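Menu Home News Clubs Calendar Contact

Folding by hand first: a talk with the Avanstead robotics club

Share 18 Comments 2

Sarmīte Tamošiūnaitė has run the after-school robotics club at Avanstead for long enough to have coached line followers, ball throwers and one boat. This year's project is different. The students are trying to teach a robot arm to fold clothes, and they have spent most of the year without touching the arm.

"People come by and ask where the robot is," she said. "I tell them it's in the cabinet. We don't need it until we have something to teach it with."

What the students use is a gripper that a person holds and works by hand, with a camera mounted on it. They pick up a corner of a shirt or a pair of pants, carry it over, let go, and do it again. Each fold is recorded from the gripper's point of view, and the recordings become the training set. The club calls the project Estrella, a name the students voted on in March.

There are 18 students signed up, split into recording, sorting and training groups. Much of the recording is done at home. Tamošiūnaitė said that was decided early on, after the first model learned to fold on the classroom workbench and failed on every other surface they tried.

"It had only ever seen one table," she said. "So now we want everyone's table. We want the good light and the bad light, and whatever is in the background. I tell the families not to clean up for us."
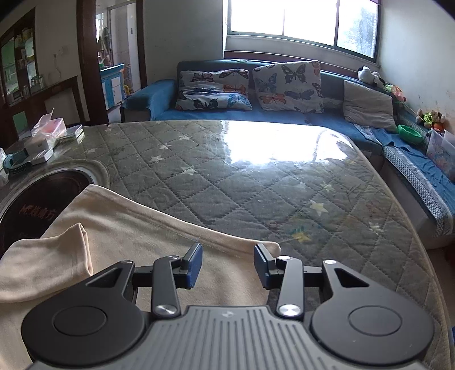
Justinas Pärn, a junior, leads the recording group. He wrote the two-page sheet that every student gets before taking a gripper home, and he has rewritten it several times.

"The first version was all about the camera," he said. "Check the battery, check the card, that kind of thing. But the footage that came back had other problems. People were moving way too fast. You fold laundry your whole life, so you don't think about it, and then the fingers are closing in the wrong place and you yank the cloth. Now the sheet mostly says slow down."

The sheet also asks students to begin each recording with the fingers open and the cloth in view. Pärn said that makes the sorting group's job easier, as they can find the start of a fold without watching the whole file.

He prefers thick cloth with a clear hem. "A hem is something you can aim for. T-shirts are harder. The edge curls and you get two layers when you wanted one."

Picking up two layers by accident is the most common mistake in the set. The club argued for a while over whether to keep those recordings. They settled on keeping the ones where the student notices and fixes it, and dropping the ones where the fold just goes wrong.

"I was against that," said Maarja Petrauskas, who heads the sorting group. "I wanted only clean ones. Then Justinas pointed out that the robot is going to make the same mistake, and if it's never seen anybody let go and try again, it won't know it can. So I lost that argument, which is fine."

At the time we talked, the sorting group had accepted 373 folds and turned down 158. Petrauskas keeps both numbers on the whiteboard. She said the rejected pile used to grow faster than the accepted one.

"Some of it is people forgetting to hit record until they're halfway through," she said. "Some of it is a hand in front of the lens. One student did a whole batch with a sleeve hanging over the camera. I felt bad about that one, it was a lot of work."

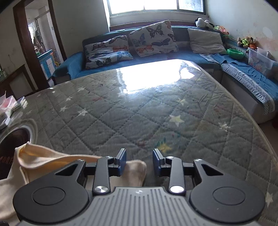
Light is the other thing she watches for. The club has no rule against recording near a window, and Petrauskas does not want one, but she marks those files so the training group can check them separately. Sunlight on a clear plastic cover can leave a glaring white patch where the quilting should be, and a model that has not seen much of that may treat the patch as an edge. A cream cloth on a gray-green background is easy for a person to pick out. She is less sure how easy it is for the software once the glare gets close to the fabric.

"I don't reject for glare," she said. "I just write it down. If the model does badly on those, we'll know where to look."

The training group is the smallest. Darius Siliņa, a senior, does most of the work on it and does not mind saying that it has been slow. The club's computer takes all night to get through a training run, and the custodial staff once switched it off at the wall.

"We put a sign on it," he said.

His first goal is narrow. He wants the arm to take one edge of a flat towel and bring it over to the opposite edge, on a table it has not been recorded on. Shirts can come later. So far the model has done well in playback tests, where its predicted movements are compared with what the student did. It has not yet run on the arm.

"Playback tests are friendly," Siliņa said. "Nothing moves. When the arm is off by a little, the cloth ends up somewhere else, and then you're in a situation that isn't in any of the recordings. I expect the first day to be bad."

The club plans to show Estrella at the Manitness student fair, where teams get a table and a short slot in front of the judges. Last year's team brought a sorting machine and came home with a list of things to fix. Jaanus Dzene, who judged then and has since visited the club as a mentor, told them to bring the whiteboard numbers along with the robot.

"He said a judge can tell a lot from what you threw out," Tamošiūnaitė said. "I'd like the students to be able to stand there and explain any recording we point to. Why it's in, why it's out."

She is also looking for more grippers. The club owns two, and the waiting list to take one home is long. One was out of use for part of the winter with a loose screw at a finger joint — the replacement came from a hardware store in Ullness, and Pärn fitted it on his lunch break.

Asked whether the students have become any better at folding their own laundry, Petrauskas said no. Pärn said he has, a little, but he is slower at it than he used to be.

The club meets at 3:30 p.m. in the shop room. New members can join at any point in the year and start in the sorting group.

Contact the newsletter Copyright Avanstead Student News Back to top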